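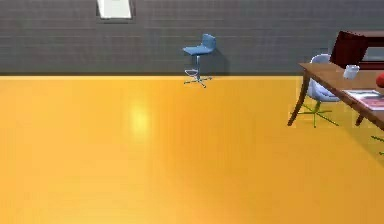

Lost or Outgrown Spirit Shirts: Replacement Before a Field Trip

Posted by Pleltent in School Families, February

My daughter's class at Howells Elementary leaves for its field trip at 8:15 in the morning, and her school shirt no longer fits. The office has stated that students must wear the current shirt to board the bus. May a family borrow a shirt for the day, or must a new one be purchased?

Fleka
Families should contact the front office in writing at least 3 school days before the trip. The office keeps a small supply of loaner shirts in youth sizes. A loaner is signed out in the child's name and must be returned washed. Replacement shirts are sold for $11 through the parent association, and the order form is available at the office and on the school website. Please write the child's room number on the form. Ours is 714, and an order without it was held for almost a week.
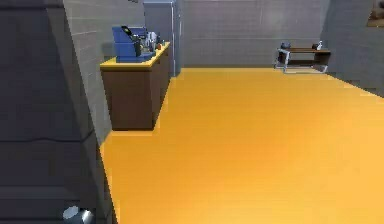

Does a shirt from a previous school year meet the requirement?

Only the current color is accepted on trips, as chaperones use it to identify the group. Older shirts may be worn on spirit days.

Cevel
We bought one size up and had no further trouble. Check with the teacher also. Ours had a spare in the classroom.

Pleltent
Thank you both. I have sent the request to the office and copied the teacher.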